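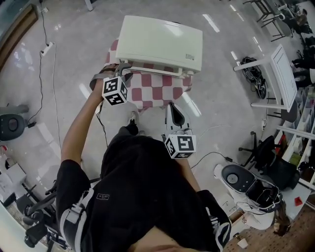

Marites Talavera wrote in to ask whether a hanging water filter is worth the bother when a couple can just haul in jugs from the store, and she added that she and her sister have camped on jugs for years and never once gone thirsty. I hear you, Marites! We did it that way for ages too, and there is nothing wrong with a jug. But after using the Dultau gravity filter since May I have opinions, and your question is as good an excuse as any to share them.

Posted in Camp Gear
By the editor of the Altstead Trails page

Print this page | E-mail this to a friend

First, how it works, for anyone who has only used the pump kind. You get two bags, a hose, and a filter about as long as my hand that sits in the middle of the hose. You fill the top bag from the lake or creek, hang it on a branch, and let the water run down through the filter into the clean bag while you go do something else. That's the whole job. With our old Cletell pump I would crouch on a rock and work the handle until my shoulder complained, and my husband would say "almost there" when we were nowhere near almost there.

We took the Dultau on 7 trips this season, most of them up at Policarpio Lake, where the nearest tap is back at the ranger station and it's a long walk with your arms full. The first evening I timed it, because I am that sort of person, and a full bag took nearly 7 minutes to empty. I had the onions chopped by then. By the end of that trip it had slowed down quite a bit, and I was ready to be cross about it until I read the little booklet (I know, I know) and learned about rinsing it backward. You lift the clean bag up higher than the dirty one, let some water run back the other way, and dump out whatever comes through. After that it picked right up again, and now I do it every night before bed, along with brushing my teeth.
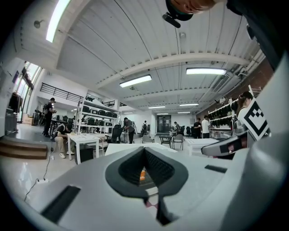 The hanging strap is the part I like least. It's a plain webbing loop with a plastic buckle, and it's just too short to go around anything but a skinny branch. At Policarpio the good shady sites are all big old pines with their lowest limbs way up over your head, so we ended up tying on a piece of clothesline. It works fine, but for what this thing costs I think they could have given us another foot or two of strap. Bring your own cord and you won't be grumbling at suppertime like I was.

The bags themselves have held up better than I expected. The dirty one has a wide top that rolls down and clips, so you can scoop with it in shallow water without getting half the creek bottom along with your drink. If your water is cloudy, let it sit in a cooking pot for a while before you pour it in, or tie a bandanna over the opening. I got lazy about that once after a rainy night, and I paid for it by having to rinse the filter 2 times before breakfast.

As for taste, it tastes like water! The pump always left a bit of a rubbery flavor that I tried to cover up with lemonade powder. There was a faint plastic taste out of the Dultau the first weekend, and I filled and emptied the bags a few times at home with a spoonful of baking soda, which seemed to take care of it.

One caution for those of you who camp in the cold. The filter must not freeze once it has been used, and the booklet is very firm on this point. On chilly nights ours goes in a zipper bag down at the bottom of my sleeping bag, next to my socks. My husband finds this hilarious, but he drinks the coffee the same as I do.

Now, the price. I paid 103 dollars, which made me swallow hard, and I went home and thought it over before I went back and bought it. If you mostly camp where there's a spigot at the end of the loop, Marites, I would keep right on with your jugs and spend the money on a nicer chair. If you and your sister ever want to try the walk-in sites, though, water is heavy, and this whole kit rolls up small enough to tuck inside my cook pot with the lid on.

I'd buy it again, and I'd buy the clothesline the same day. Next time I hope to get to the camp lantern questions, as I still have a stack of those to answer.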